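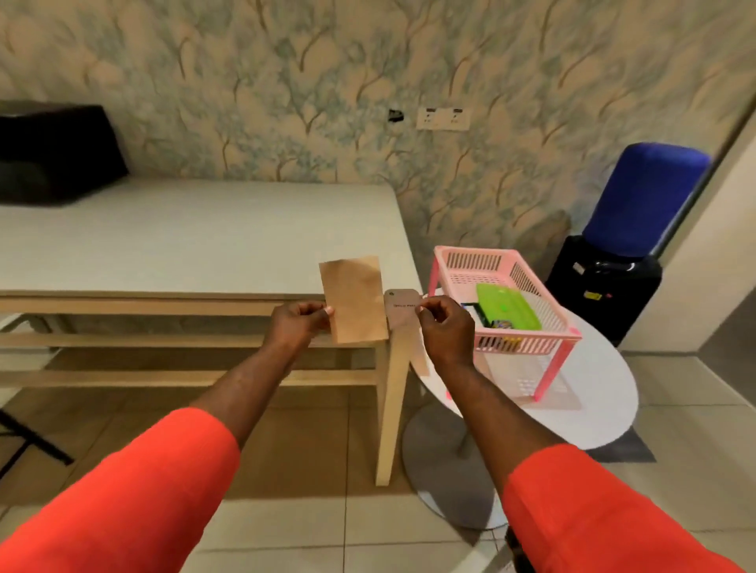

The rule at Midness was that the tag went in after the envelope had been checked, and the envelope was checked by looking inside it. Rule 70 said so. It was one line long.

She had worked under Rule 70 since March. The arm they called Zivia worked under it too, on the other side of the wall, and it had never skipped the look. It opened each envelope, held it to its camera, waited two seconds and went on. She could do three in that time.

On Monday the arm stopped at envelope 823. The screen said: CONTENTS PRESENT. It would not put the tag in and it would not put the envelope down. The rule did not cover that.

She went around and took the envelope out of its grip. Inside was another tag, number 987, one of hers from the week before.

She wrote it up on the error sheet and signed it. Then she asked for a second line to be added to Rule 70, saying where a full envelope should be put. Vrabec sent back a form. She filled it in at lunch, and in the afternoon she looked inside every one.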